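# Toy bins at Weltville, sorting week

The play library on the second floor of the Weltville building keeps its small toys in gray bins, and twice a year everything comes out, gets checked and goes back in. Notes from this round follow, with one picture toward the end. The full list has 267 entries and hangs by the door.

**Before starting**
Carpet vacuumed on Wednesday. Tables stay against the long wall, where the light is better.

**Pulled from the shelves**
We retired 19 toys this time — mostly cracked plastic and a few with loose seams. Brenda Mellor took the soft ones home to mend.

**Sorting rules**
Animals go together whatever their size. Puzzle pieces go in zip bags with the name of the puzzle on a slip of paper. Cleaning supplies belong in the closet when sorting is finished.

**Bins in progress**

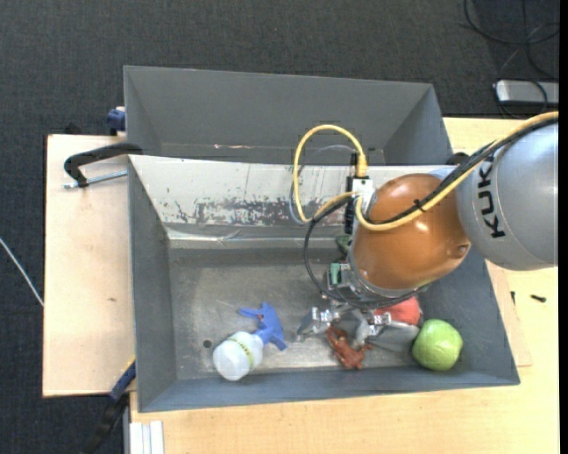

Two gray bins on the light wood table. A spray bottle is lying on its side in the front one, in with a brown toy and something red. The one behind looks empty.

Siiri Heinonen asked whether the animals could have a bin to themselves next time, as the small ones always end up under the blocks. Yes — there are three spare bins in the closet, and one of them will be labeled for animals before January.

**Still to do**
New labels, and a second look at the puzzles.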